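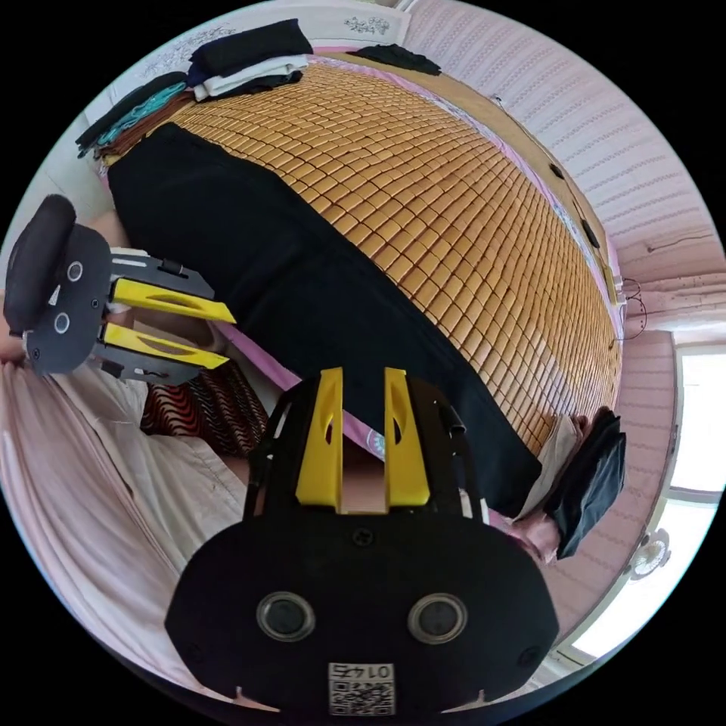
Semple suggested on the club page that we cut our clip list down before anybody touches the training settings, and I'm not sure that's right, so I'm asking over here where more people have done this.

Some background. I'm in a student robotics club and our project this term is teaching an arm to fold clothes. We collect with two hand-held grippers, one per hand, the kind with the yellow finger pads. Everybody takes a pair home for a few days, records folding sessions wherever they have space, and then uploads the whole lot to the club drive. So far we have 641 clips, all shirts, pants and long dark things with sleeves. The showcase is in November and I'd love to have it fold at least a T-shirt by then!

My trouble is that the clips don't agree with each other. Some people fold sleeves first, some fold the whole thing lengthwise first, and one person (okay, me) changes her mind halfway through and starts over. When we train on everything, the arm goes to the shirt, hovers between the two sleeves like it can't decide, and then pinches the middle and drags. Training on only my clips gives a much more confident arm, but it only works if the shirt is laid out exactly the way I lay mine out.

So do I throw out the clips that don't match, or keep everything and just record more? Also, is black clothing a bad idea? Half our stuff is black and I can barely find the edges myself when I watch the clips back.

Posted by Leokadia Szulc, February 2018

Gellitz
4 replies to this, most helpful

Hi Leokadia! We hit this exact hovering thing in our club with towels, and I can tell you what fixed it for us, though our setup may be different from yours.

The arm is averaging. If half your people go left sleeve first and half go right, then the "average" move is straight down the middle, and there is nothing to grab there. More clips of the same mix won't help much. We tried that for most of a semester – very frustrating, lots of pizza.

Here is what I would do. Sit down together and write out one way to fold a shirt, with the order of every move. Left sleeve, right sleeve, bottom up, done. Tape it to the box the grippers travel in. Then go through the clips you have and sort them into "matches" and "doesn't match". Don't delete the second pile! You may want it later for something else, and you'll kick yourself if it's gone. Just leave it out of the training folder.

We ended up with 100 good towel clips out of a much bigger heap, and the arm trained on those was clearly better than the one trained on everything. A shirt has more steps so you'll probably need more than we did.

The start-over clips: cut them at the point where you start again and keep the second part, as long as the shirt is flat at that point. If it's in a lump, skip it. (Or save it for teaching the arm to flatten things out, but that's a whole other project and I wouldn't go near it before your showcase.)

As for your own clips only working with your own layout, that's a different problem from the hovering one. Once everybody folds in the same order, you want the starting positions to be as messy as possible. Turn the shirt, shift it toward one side, use a bed, a table, the floor, morning light and lamp light. Same fold, different everything else. It took us a while to get that straight, because people hear "be consistent" and start lining the towel up with a ruler.

One more thing, check how your two grippers line up in time. Ours drifted apart on longer sessions, and the left hand was letting go before the right hand had hold of anything. Clap the fingers of both grippers shut at the start and again at the end, and you can see in the clips if they still match.

Melus

Black is fine on a light surface. Black on a dark bedspread, no. Buy a cheap light-colored sheet.

Also what gripper opening are you using? Thin T-shirts slip if the pads don't close all the way. Check that first before you blame the clips.

Costemcombe

I'm going to disagree with Gellitz a little. We left the different styles in and gave each clip a tag for which style it was, then told the arm which one to use at run time. It took somebody in our group a long weekend to tag 3758 clips, so it's not for everyone, but with 641 you could do it over a couple of evenings with snacks. The nice part is that you don't lose anybody's work, and in a club that matters. People get grumpy when their recordings go in the reject pile.

If you only have a few clips of some style, though, leave that one out. We had one with 41 clips and the arm never got the hang of it.

I do agree about the light sheet, and about the clapping. For dark clothes we also turned up the exposure a notch and the seams showed much better, but do it for everybody at the same time or you'll have two kinds of footage to deal with.

Let us know how the T-shirt goes!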